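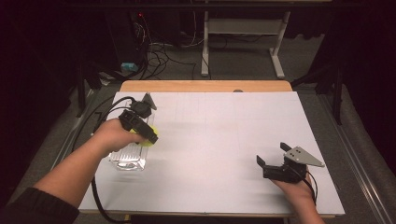

## Fadcombe Workroom: where we've got to, May 2023

Hi Gemma,

You asked for something short and I'm going to try, but there's a lot I want to tell you (mostly good!), so get yourself a coffee first.

The big news is the tables. When you came by last year we were still working on the old folding ones, the ones with the burn marks and the wobble, and you were very polite about it. They're gone. We have the light wooden tables now, and on top of them we lay the big white boards with the pale gray grid, which cover nearly the whole tabletop and leave just a strip of wood showing along the back. I love these boards. The lines are so faint you forget them until you need to set something down straight, and then there they are.

Matte was the right choice, by the way. Lawal Igwe wanted glossy and we went back and forth on it for weeks — I have the emails — but the sample glossy board threw the ceiling lights right back in our faces and that settled it.

### The containers

We've also moved over to clear containers for the tabletop work. The ones we picked are rectangular with ridges down the sides, and they catch the light nicely and stand up well on the boards. My one complaint is that a clear thing on a white board can be hard to spot out of the corner of your eye, and I've knocked one over more than once. Jummai Onuoha keeps hers over toward the left edge and works from there, and I've started copying her.

Lids are still a sore point. The supplier in Jatham sent the wrong size, then sent the wrong size again, and we're waiting on the third try. We can do everything we promised you without lids, it just means more dusting.

### Money

Your grant for this stage was $1000. The boards came in under what we'd set aside and the containers came in over, and when it all shook out we had $109 left. I'd like to put that toward cable clips. At the moment the cables go over the side of the table and hang down toward the floor, which works, but I'd be happier with them held in close to the edge. If you'd like it spent on something else, tell me and I'll hold off.

Receipts are in the folder, including the one Suleiman Mohammed put through the wash. You can still read the total.

### What's slow

Storage! The boards are wide and they don't fit in the cupboard we'd planned on, so at night they stay where they are on the tables with a sheet over them. Olumide Amadi has drawn up a rack that would go behind the door, and I think it's a good drawing, but it needs measuring properly before anybody buys wood.

We're also behind on the written guide. I have five pages and most of them are about wiping down the boards (soft cloth, plain water, please no scouring pads). The rest should be with you by August.

### Next

- Lids, if Jatham ever gets it right
- Cable clips, once you say yes
- Measure up for the rack
- A set of boards for the Grilerham room, which has the same tables

Come and see us when you can. Parking is still terrible, so use the side street by the bakery and ring the bell twice.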